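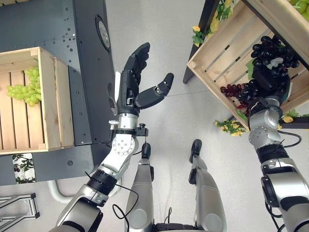
# Grapes at the back fence

I've been meaning to write up the grapevine for a while, mostly so I stop answering the same emails about it. I planted it along the back fence in June, four years after we moved to Drirnville, and for most of the time since then I did the wrong things to it. It is now September 2019 and I have more fruit than I can eat, so here are my notes.

## What I started with

The vine was a bare stick in a one-gallon pot from Ljungberg, the nursery on the county road. June is late to plant a grape. They told me so at the register and sold it to me anyway at half price. The tag had faded and I couldn't read the variety. The fruit is dark, has seeds, and slips out of its skin when you pinch it, so I assume it is a Concord or something close to it.

I dug the hole next to the fence where the soil is mostly clay with gravel from when the driveway was put in. I added compost to the hole. I've since read that you shouldn't bother, and that it's better to loosen a wide area and put the same dirt back. I can't say whether it made a difference.

The first summer it grew to my knee. The second summer it grew over the fence and into the lilac, and I was very pleased with it. It had leaves everywhere and no grapes at all.

## Pruning

I didn't prune because I was afraid of killing it. That was the main mistake. Grapes come on new shoots that grow out of last year's wood. If you leave all of last year's wood in place, you get hundreds of shoots and the plant spends itself on leaves. Then the leaves shade each other, nothing dries after rain, and you get mildew.

Helge Tveit lives two streets over and grew up with grapes against a south wall. He came by late one winter with a folding saw and took off most of the plant. I stood there and didn't say much. When he was finished there was a trunk and 2 arms tied to the wire, and a pile of brush as high as the wheelbarrow.

What he had me do after that, every year:

- Wait until the worst of the cold is over but before the buds swell. Here that is early March.
- Pick one good cane on each side, pencil thick, and tie it to the wire.
- Cut each of those back to 14 buds.
- Leave a short stub with a couple of buds near the trunk on each side for next year's canes.
- Cut off everything else.

The cuts drip if you're late. The first time I saw that I thought I had ruined it and went looking for something to seal the ends. You don't need to do anything. It stops.

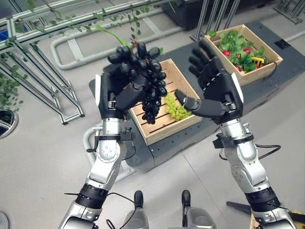 *Dark purple grapes, stem and leaves still attached.*

## The trellis

My first trellis was garden netting stapled to the fence. Don't do that. Tendrils grip netting so hard that you have to cut it away in pieces, and I was still picking bits of green plastic out of the bed last fall.

Now it is two posts and two lines of wire. I used the Drateck tensioners from the hardware store because they were on the shelf, and they have been fine. The lower wire is at my hip and the upper one is at eye level. I would set the upper one a little lower if I did it again. Reaching over my head with pruners for an hour is hard on my shoulders.

Tie the canes with something soft. I use strips from old T-shirts. Wire ties cut into the bark by midsummer, and you don't notice under all the leaves.

## Water and feeding

I water deeply every week or so in the first two months of summer if there is no rain, then quit when the fruit starts to color. I fed it once, with a bag of Comov granules I had left over from the tomatoes, and got the longest shoots I've ever had and very little fruit. I haven't fed it since.

In July I pull the leaves off around the clusters on the side that gets morning sun. I leave the afternoon side alone. The year I stripped both sides, the fruit on the west end shriveled.

## Birds and wasps

The robins know the grapes are coming before I do. I tried a plastic owl, which they sat on. I tried strips of foil. What works is organza bags, the kind sold for wedding favors, one over each cluster with the drawstring pulled snug on the stem. It's tedious, and I do it with the radio on. I skip the clusters up high and let the birds have them.

Wasps only go for fruit that is already split. If you see wasps, you have either waited too long or had a heavy rain on ripe fruit.

## When to pick

Color is a poor guide. Mine turn dark a good three weeks before they taste like anything. I picked the whole first crop early for that reason and it was sour enough that even the jelly needed extra sugar. Grapes don't get any sweeter once they're off the vine.

Now I taste one from the bottom tip of a cluster, which is the last part to ripen. If that one is sweet, the rest are ready. The seeds should be brown. The stem of the cluster starts to turn woody too.

Cut the clusters with scissors. Pulling on them strips the skin off the ones you have hold of and sometimes takes the shoot too. Put them in something shallow, no more than a couple of layers deep, and keep them out of the sun while you work.

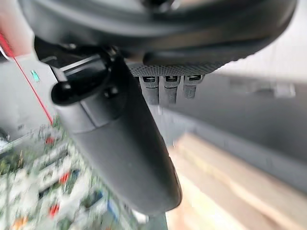 *Part of a gripper, close up.*

## What I do with them

We eat them on the porch until we are tired of them. Then it's juice. I pull the grapes off the stems, cover them barely with water, simmer until the skins give up their color, and hang the whole mess in cheesecloth overnight. Don't squeeze the bag if you want it clear. I squeeze the bag.

Let the juice sit in the refrigerator for a day or two before making jelly. Crystals settle on the bottom of the jar, and if you pour carefully you leave them behind. I skipped this once and the jelly was gritty.

They also freeze well. Wash them, dry them on a towel, and spread them on a cookie sheet before bagging so they don't stick together. The seeds are a nuisance frozen, so next spring I want to put in a green seedless one on the other side of the gate. Ljungberg has Himrod and Interlaken listed. If anyone near here has grown either one in clay, let me know how it did through the winter.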